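The Night Shift at Besach

Part One: The Bench

When Kulsoom Soomro came to the Besach test house, it had one long room, 10 benches, and a kettle that you had to hold down with your finger or it would not boil. The test house stood at the end of the tram line in Brurkport, behind the fish market, and in June the smell came in through every window. People said you stopped noticing it after two weeks. Kulsoom never stopped noticing it, but she stopped talking about it.

The work was simple to explain and difficult to do well. Companies sent their things to Besach before they sold them, and the people at the benches pushed, pulled, turned and slid every part that a customer could push, pull, turn or slide. They wrote down what they felt. "Stiff at the end." "Good click." "Goes back by itself." For each product there was a gray form, and at the bottom of the form there was one empty line that had no title. This line was Kulsoom's favorite. In it she wrote the things that did not fit in the other lines, for example: "The lid makes a sound like a person who is going to say something and then does not."

The engineers laughed at this, but they kept the forms. One time a man from Mengal, the company that made the lids, called by telephone only to ask what the person was going to say.

"I don't know," Kulsoom told him. "This is the problem with your lid."

He changed the hinge.

Part Two: Zodia

The arm arrived in spring, in a wooden box higher than the door. Management called it Zodia, because this was written on the box, and everybody else called it Zodia also, because nobody had a better idea. They removed two benches to make a place for it. One of the benches was the bench of old Farid, who was going to retire anyway, and who took his stool home with him on the tram.

Zodia did not get tired. It pushed a button in the evening and it was still pushing the same button in the morning, and on the screen there was a number. The first morning the number was 1,218. Kulsoom stood in front of it with her coat still on. In her best day, when she was young and wanted to impress somebody, she had never come near such a number.

"You see, now you are free for the interesting part," said the manager.

He was a kind man and he believed it. The interesting part was a chair in front of a screen. Kulsoom and the others now watched what Zodia's own camera saw, and marked the moments when the arm made a mistake. The gray forms went into a cabinet. The new form was on the computer, and every line on it had a title.

It was not a bad job. Her wrists stopped hurting, and she has to be fair about this -- for years she had slept with a bandage on the left one, and now she could open a jar without calling the neighbor. The pay was the same. But in the old room people talked across the benches, with their hands busy, and now they sat with headphones, and when someone laughed the others had to take the headphones off and ask what happened, and then it was not funny anymore.

Part Three: The Blue Panel

The panel came from a small workshop that made learning toys. It was dark blue and light gray, put together like a jigsaw puzzle, with two sliders that had a little arrow on each handle and the numbers one to five between them, and with round buttons, red, green and blue, as shiny as candy. Zodia was supposed to learn it that night, and Kulsoom had the night shift.

She made tea and put the headphones on, although there was nothing to hear. The fingers of the arm were closed, near the corner of the panel, and they were holding nothing. She waited for them to go to the slider. They did not go. On the side of the screen a yellow word was blinking: WAITING FOR INSTRUCTION.

She looked at the instruction sheet. For the buttons it said "press," and this was clear. For the sliders it said "move until it feels right." Somebody at the toy workshop had written this sheet by hand for people, the way it was always done, and nobody had translated it for a machine. 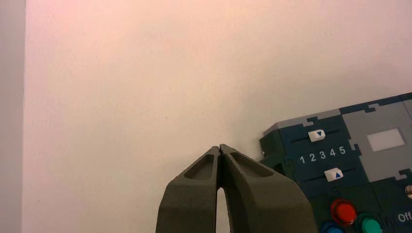 Part Four: Until It Feels Right

Kulsoom could call the engineer on duty. This was the procedure. The engineer would be asleep, and he would say a number, any number, so that he could sleep again.

She pressed the key that made the arm safe, waited for the lamp to change, and went around the glass. She had not touched a product for many months. She put her thumb on the lower slider and moved it to the end and back, slowly, then a little faster, the way a child would do it. Then the upper one. She did it again with her eyes closed. The fish market was already opening, she could smell it.

Back at the computer she typed the force and the distance, as good as she could judge them, and the yellow word went away. The arm began to work. She watched it for a while. It was gentle, more than she expected.

Then she went to the cabinet, which was not locked, and took out a gray form. She wrote the date, 05/12/2021, and the name of the product. She left most of the lines for Zodia. At the bottom, in the line with no title, she wrote:

"The two arrows want to meet. Let them."

She put the form on the manager's desk, under his cup, and went back to finish her tea.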